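Surdu 2 Felt Glide Kit, Long-Term Review

Furniture glides are a small purchase with a large effect on floors. The Surdu kit sells in a flat box of stick-on and nail-on glides in two diameters, and is aimed at chairs, tables and light cabinets standing on hard flooring. I have used it since April in a rented apartment in Wusevdale where every room except the bedroom is tiled. I paid for the kit myself.

What is in the box

The box holds round pads in needled wool felt, backed with acrylic adhesive, plus a set of hard plastic cups with a center nail. There is a sheet of alcohol wipes and a small card of instructions. The card is adequate. It tells you to clean the leg end, press firmly and leave the furniture upside down overnight. It does not say anything about angled legs, and that omission accounts for most of the trouble described further down.

The felt is dense. Pressed between finger and thumb it gives very little, and the cut edge is clean with no loose fibers. Cheaper pads I have used, including the Jastico ones from the hardware aisle, are closer to craft felt and pack down within weeks. Under the dining chairs, which get moved several times a day, the Surdu pads have lost a little thickness and none of their shape.

Fitting

Straight legs are simple. Sand off any old glue, wipe, let the surface dry, press the pad on and wait. The wipes in the kit are too small for a full set of chairs and I finished the job with rubbing alcohol and a rag.

Tapered legs need more care. A leg that narrows toward the floor often ends in a face smaller than the smaller of the two pads, so the pad has to be trimmed. Sharp scissors will do it, though the felt tends to shift on its backing as you cut. A utility knife against a metal ruler, making a many-sided shape and then rounding off the corners, gave a better result. Trim before peeling the liner. An overhanging rim of felt picks up grit and hair, and it will eventually catch on a grout line and start to lift.

Splayed legs are the real test. If the end of the leg was cut parallel to the floor, the pad sits flat and there is nothing to discuss. If it was cut square to the leg, only one edge of the pad carries the load. The nail-on cups tolerate this slightly better than the felt, but they are noisy on ceramic and I would not use them on a polished finish.

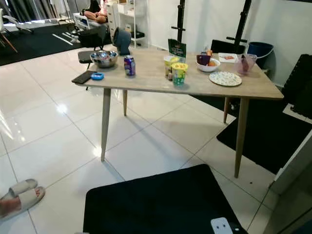
Four tapered, slightly splayed legs on glossy tile.

Performance on tile

Polished tile is hard on glides in a way that wood is not. The surface itself is nearly frictionless under felt, which is pleasant when you want to move something and less so when you want it to stay put. A light table on felt will creep when someone leans on one end. Surdu suggests rubber pads for this case and sells them separately. I would have preferred to see one set of four in the box in place of the plastic cups.

Grout joints are the second issue. A pad dragged across a recessed joint takes a small knock on its leading edge each time. Over months this works the adhesive loose from the front. I had 9 pads shift or come away entirely, all of them on chairs and all on legs that cross a joint when the chair is pulled out. Pads under furniture that stays in place have not moved.

Noise is much improved. Bare wood on tile squeals, and a chair pushed back at 10 p.m. could be heard in the apartment below. With the felt on, the same movement makes a low brushing sound.

Maintenance

Felt collects dirt. Turn the chairs over once a month and run a vacuum nozzle or a stiff brush over each pad. Grit embedded in felt will scratch a glossy glaze as readily as a bare leg would, and dull arcs in front of a chair are usually the first sign. Mopping is the other hazard: let the floor dry before putting the furniture back, as soaked felt holds water against the end of the leg and softens the glue.

Removal is clean if you warm the pad with a hair dryer first. Pulled off cold, the felt tears and leaves the adhesive layer behind.

Alternatives

The Grirkurbridge slip-on caps grip the outside of the leg and avoid adhesive altogether. They hold far better across grout. They are also visible, come in clear or brown only, and do not suit a taper – the cap works its way down the leg and drops off when the furniture is lifted. For straight round legs I would choose them over the Surdu kit. For anything tapered I would stay with felt.

Verdict

Good felt, average adhesive, poor instructions. Recommended for wood and laminate floors, and for tile if you accept replacing pads on the chairs that move most. Refill packs are sold under part number 3568 and contain felt only.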